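Venue and stage inspection, Gurnville autumn LAN
Checklist with comments, second visit
Inspected: 13 Sep 2025
Main hall, practice rooms, crew area

Marks used: OK = no action. FIX = must be put right before doors. NOTE = can open as is, but keep an eye on it. Comments are for the venue and the tournament crew. Items carried over from the June visit are marked (J).

1. POWER

1.1 Stage supply separate from house lighting (J) – OK
Put right as asked. The stage now has its own feed from the board behind the loading door.

1.2 Player desks split across two circuits – FIX
Both team desks are still on the same circuit. If it trips, both sides lose their machines and the match has to be paused and restored. Move the right-hand team to circuit B and label the sockets.

1.3 Extension leads – FIX
Two leads under the caster desk are plugged into each other. Replace with one lead of the proper length. No lead is to feed another lead anywhere in the hall.

1.4 Test labels on equipment – NOTE
Most in date. The monitors hired from Bepari came with a single test sheet for the whole batch and no labels on the units. Accepted, provided the sheet stays in the site folder.

1.5 Backup supply for game server and network rack – OK
Pulled the mains with the rack running. Held for 14 minutes, which is longer than we ask for.

2. CABLES AND FLOOR

2.1 Cable ramps at all crossing points – FIX
Missing at the gap between the stage steps and the observer desk. Tape alone will not do, people cross there between every map.

2.2 Stage edge marked – OK
White tape at front and both sides. Visible with the house lights down.

2.3 Stage steps and handrail (J) – FIX
Still loose at the bottom fixing on the left. This was listed in June. Players walk on with the lights low and cannot be expected to know which rail to trust. Keep the left steps closed until it is done.

2.4 Carpet tiles in practice rooms – NOTE
One lifting in room 2 by the door. Taped during the visit. Needs glue.

3. EXITS AND CROWD

3.1 Exit routes clear – FIX
Rear left exit partly blocked by empty Fokico chair boxes. They need to go to the outside store and not to the corridor, where they were in June.

3.2 Exit signs lit – OK
All checked with the hall dark and the screens on. The big screen washes out the sign on the right during bright scenes, but it can still be read from the seats.

3.3 Seating plan matches capacity – OK
Plan shows 400 seats in fixed rows, joined together. Aisles measured and wide enough. No standing at the back.

3.4 Queue outside – NOTE
The barrier line runs past the delivery gate. Deliveries to be finished before the queue opens.

3.5 Stewards briefed on pausing a show – FIX
No written procedure. The crew know how to pause a match but there is nothing to say who tells the casters, who brings up the lights and who speaks to the audience. One page is enough. A copy at each radio point.

4. PLAYER AREA

4.1 Chairs – OK
All ten sat in, raised, lowered and tilted. One swapped for a slow gas lift.

4.2 Desk height and leg room – NOTE
The fixed desks are on the high side. Two footrests per team have been ordered.

4.3 Sound level at player positions – OK
Peak reading 98 dB on the stage during the opening video, without headsets. Short, and players are not seated at that point. Match audio well below this. Stage crew at the side speakers are to wear ear protection for the opening.

4.4 Heat in the booths – FIX
Booth doors shut for one full practice map with five machines running. Too warm by the end of it. The extractor fan in booth 1 is wired but was not switched on, and the switch is outside the booth behind the curtain. Label the switch and add it to the start-of-day list.

4.5 Drinks – OK
Closed bottles only. Holders fitted below desk level.

4.6 Strobe and flashing light – FIX
Lighting designer uses strobe in the Hirnia walk-on sequence. Warning notice needed at the entrance and on the ticket page. Ask both teams in advance whether any player is affected.

5. BAGS AND PERSONAL ITEMS

5.1 Bag check at public entrance – OK
Two tables, good light, separate lane for people without bags.

5.2 Player bags off the stage – NOTE
Lockers are now in the practice rooms. Phones and smart watches go in the lockers before the match call and the referee holds the key. Small bags and pouches count as bags. 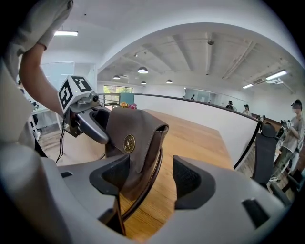 5.3 Lost property – FIX
No fixed place. Use the crew desk by the main doors, with a book for writing items in and out.

6. FIRST AID AND FIRE

6.1 First aid room – OK
Stocked, signed, lockable. Couch and running water.

6.2 Extinguishers – NOTE
Right types in the right places. The one beside the network rack is behind a flight case. Move the case.

6.3 Rigging certificate – OK
Each truss point is rated for 1,000 kg and the load sheet shows nothing near that. Safety bonds on every lamp checked from the lift.

6.4 Smoke machine and detectors – FIX
The detectors over the stage will be isolated while smoke is in use. There must be a named person on fire watch for the whole of that time, and the venue must log when the zone goes off and when it comes back on. No log sheet was available.

BEFORE DOORS

All FIX items to be signed off by the venue manager on the copy in the site folder. Items 1.2, 2.3 and 6.4 will be looked at again in person on the morning of the first match day. For the rest, a signed entry is enough.

If the desks are moved for any reason after sign-off, sections 1 and 2 are to be done again.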